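When the hand would not let go

Bogdan Krajewska keeps a foam cylinder on the shelf above his desk at Kivbridge. It has four grooves pressed into one side and a deeper dent on the other, where the thumb went in. He took it out of the robot's grip in April, after the hand closed at a quarter past four in the afternoon and stayed closed.

"I had my own fingers between the foam and the palm," he said. "I was seating the part by hand, which we all did then. The hand was supposed to be in hold."

It was not in hold. The arm controller had dropped its link to the hand for a moment, and when the link came back the hand carried out the last command in its buffer. That command was a full close. Krajewska was left with bruising across two knuckles and a cut from the edge of a finger link. He was back at work the next morning.

Kivbridge tests multi-fingered hands for other companies. The one involved was a Zernen unit on long-term loan, run for grasp trials at a bench on the ground floor. By that afternoon it had done 2,968 closing cycles without a fault that anyone had written down.

Annelies Van Leeuwen, who runs the test program, is careful about that last part. When she went back through the logs she found that the link had dropped before, 141 times in all. Each drop had been recorded as a warning and cleared automatically.

"They were in the file the whole time," she said. "We had a filter on the display that hid anything that cleared itself in under a second. I set that filter. It was making the screen hard to read."

In nearly every one of those earlier cases the last command had been an open or a small position change, so the hand did something harmless on reconnecting and the trial went on. Musyoka Mollel, the technician who traced the fault, found 4 where it had been a close. There was an object in the grip already each time, and the hand squeezed a little harder.

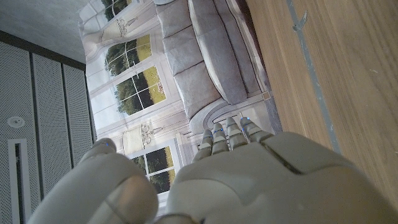

Mollel spent nine days on the cause. He started with the hand's firmware, which he now considers a waste of the first three. The trouble was in the cable. It ran through the wrist joint with too little slack, and at one end of the wrist's travel it pulled on the connector.

"You could wiggle it on the bench all day and get nothing," he said. "You had to have the wrist rolled nearly all the way over, and then the fingers had to move. I only got it to happen on purpose after I taped a dial gauge to the connector and watched it creep."

A replacement cable with a longer loop fixed the dropouts. Van Leeuwen did not want to stop there. A cable can fail again, she said, and the hand should not move on old orders when it does. The buffer is now emptied whenever the link is lost, and the fingers stay where they are until an operator sends a new command from the panel.

The indicator lights caused an argument of their own. The lights near the fingertips are blue when the hand is powered, and several people at Kivbridge had come to read blue as safe. Krajewska was one of them.

"I looked at the lights before I put my hand in," he said. "They were blue. Blue meant it was on. I knew that, if you had asked me. I looked at them anyway and felt fine about it."

Van Leeuwen asked Zernen whether the colors could be tied to the motion state. The answer was that it would need a change to the finger boards and would not be ready this year. In the meantime a separate lamp is wired to the motor supply, and the rule is that fingers stay out of the grip unless that lamp is off. Parts are seated with a plastic fork that Mollel cut from a chopping board.

Trials have slowed down. Cutting power and bringing the hand back up adds close to a minute to each part change, and the client has noticed. Van Leeuwen has told them the schedule will slip and has not offered to make up the time.

The hand has since run another 1,000 cycles on the new cable, with the wrist sent to the bad end of its travel on every one. No dropouts were logged. The display filter has been removed, and the screen is as hard to read as it used to be.

Krajewska still works the bench. He said he had no trouble going back to it, though he did catch himself reaching in with his hand on the second day.

"Mollel was standing there with the fork," he said. "He just held it out."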